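Home | Projects | Year 11 | Contact
Search this site Go

The Toaster Oven Project, by Tsion Feyisa

So my question was pretty simple: does a little benchtop oven save power over the big one at home? Mum swears it does, my uncle at Powell swears it doesn't, and I wanted to settle it before the September holidays (spoiler, they're still arguing).

I set everything up on the floor, on a brown mat, because every bench at our place is already full of stuff. The white toaster oven went on the mat with a wicker basket beside it.

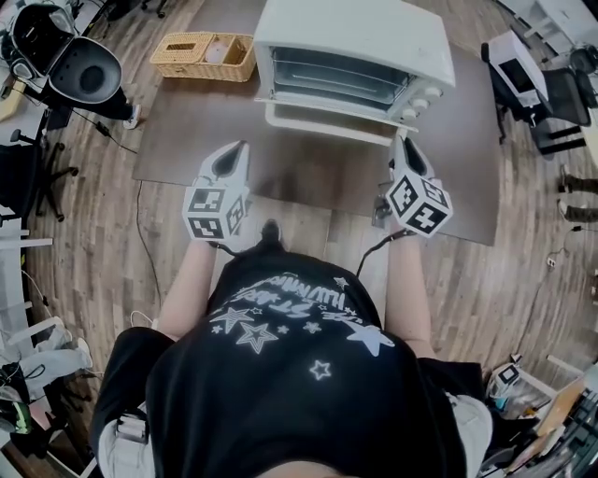
Then came the measuring! I used a plug-in meter and did the same cheese toast each time, and the small oven used 143 watt-hours per batch. The big oven used 401, mostly in the preheating I reckon. I'd also wanted to try a tray of scones but I ran out of flour, and the shop in Skirkton was shut.

If I did it again I'd write down the room temperature (forgot, sorry Miss) and do more batches. My favourite part was the eating, and I've still got the meter until the end of term, so the kettle is next.

12 comments | 280 shares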